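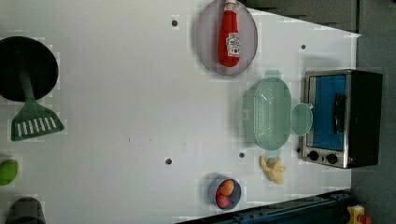
Home News Projects Publications Contact

Drovorus Completes Depth Sounder Replacement on Gurkitz Pilot Vessels

The Gurkitz Pilotage Service has taken delivery of new echo sounding equipment for its fleet of six pilot vessels. The work was carried out by Drovorus at the Hayes yard and was accepted by the Service in July. Darragh Ní Bhriain, who directed the program for Drovorus, discussed the contract, the installation and the support arrangements that follow it.
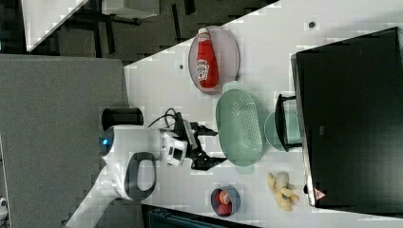 Vilém Tóth

The previous sounders had been in service for most of the life of the vessels. According to Ms. Ní Bhriain, the Service had continued to maintain them to a good standard, but replacement transducers could no longer be bought and two boats were operating with parts taken from a retired launch.

"The request we received was quite narrow," she said. "The Service wanted a sounder that would give a steady reading in shallow water at speed, with a repeater at the coxswain's seat. They did not ask for a new bridge. We were asked to leave the radar and the chart system as they were, and we did."

The equipment selected was the Custia sounder, which Drovorus builds for small commercial craft. Each vessel received one hull transducer, one processing unit and two displays. Depth data is also passed to the existing chart system over the vessel's own network. This last item required more engineering time than any other part of the contract.

"Four of the boats were wired one way and the other two had been changed during an earlier refit," Ms. Ní Bhriain explained. "The drawings showed all of them as identical. We found the difference on the first day that the second boat was out of the water, and we stopped and surveyed the rest before going any further. It cost us time at the beginning. I would make the same decision again."

The vessels were lifted at Hayes one at a time so that the Service could continue to meet ships at the outer station. Each boat was scheduled to be out of the water for eight working days. The schedule was held on every vessel except the third, where corrosion was found around the old transducer housing and the yard had to replace a section of plating.

Asked about the position of the transducer, Ms. Ní Bhriain said that the matter had been discussed at length with the pilots and coxswains.

"A pilot boat spends a good deal of its time in disturbed water, close to the side of a much larger ship. Air passes under the hull and the sounder loses the bottom. The old units were mounted well aft, and the crews told us exactly when they dropped out. We moved the new ones forward of the engine space. The crews were right about where the problem was, and their logbooks were more useful to us than the trial data."

Sea trials were held in the approach channel at Gurkitz over about four weeks. Readings were compared with the most recent harbor survey at low water, first at slow speed and then at the normal transit speed of the boats. One display was returned to the factory after its dimmer failed at the lowest setting. Night dimming had been a particular concern of the Service, and the trial was repeated at 2 a.m. with the replacement unit fitted.

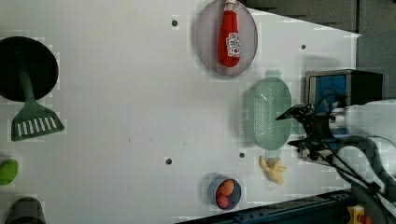

Frying pan, slotted spatula and ketchup bottle on a white tabletop.

Under the support agreement, Drovorus will hold a complete spare set at Hayes and will inspect each installation once a year. Routine checks will be performed by the Service's own technicians, all of whom attended training at the yard.

Ms. Ní Bhriain declined to comment on whether the Service intends to replace other bridge equipment. "That is a question for Gurkitz," she said. "Our remaining task under this contract is to deliver the corrected wiring drawings for all the vessels. Two sets are still with the yard for checking."

Related items
Custia Display Software: Notice to Operators
Hayes Yard Extends Lifting Dock Hours
Transducer Care During Winter Lay-Up
Gurkitz Approach Channel: Survey Notes for Small Craft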